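Filed under: Out & About / Open Doors

Notes from the Veten open day: one shirt, orange
By Viorica Vidmar
2025-02-11

Print this page | E-mail to a friend
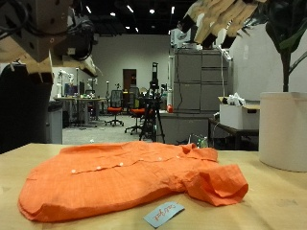

The orange shirt, six buttons up the middle, with its card.

I drove 84 miles to the Veten open day on the strength of a flyer that promised "the future of household chores." I own an iron. I felt the future should know about it.

Sign-in was at a desk staffed by Bornira, who make the badges, and by a bowl of mints. I was visitor 247. The tour went past a corridor of posters and a coat rack that had given up in January, and then we were let into the big room with the black ceiling.

The shirt lay on a light wood table, rumpled in a way I recognized from my own bedroom chair. It had small white buttons and a linen sort of weave, so it would have creased if you spoke sharply to it. Next to it was a pale blue card in orange-red cursive, handsomer handwriting than anything I have put on a wedding invitation. A potted plant stood at the right, doing better than any office plant I've met.

Our guide talked for a while about sleeves. Sleeves, I gathered, are the whole problem. A man from Dufour asked about fitted sheets and was told there would be time for questions later.

Coffee was in room 2230, up two flights. The cookies were by Clatilo and went fast. Parking is free if you keep your badge, and I left mine on the coat rack.

Shares: 3 | Comments: 0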